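I've been using the Latano kitchen timer for 33 days now and I'm a little in love with it! It's a plain dial you twist to the minutes you want (anything up to 45), then it ticks away until it rings. No app, no charging, no beeping menu to hold down with your thumb.

My old Rerolix was always 5 minutes behind on a long bake, and I lost a good pan of rolls to it last September. The Latano has been right on the money so far, even at the 40 mark.
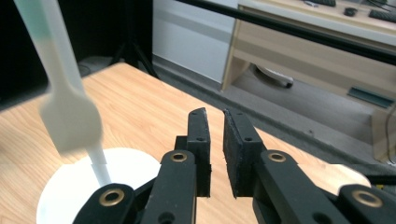
One reader wrote in that the ring is too soft to hear from the yard, and that the Pitkänen is louder. Fair enough, mine barely makes it down the hall – but I bake with the door open, so it hasn't cost me a loaf yet.

The dial is a bit stiff with floury hands. Still, I went back and bought a second one for the tea shelf.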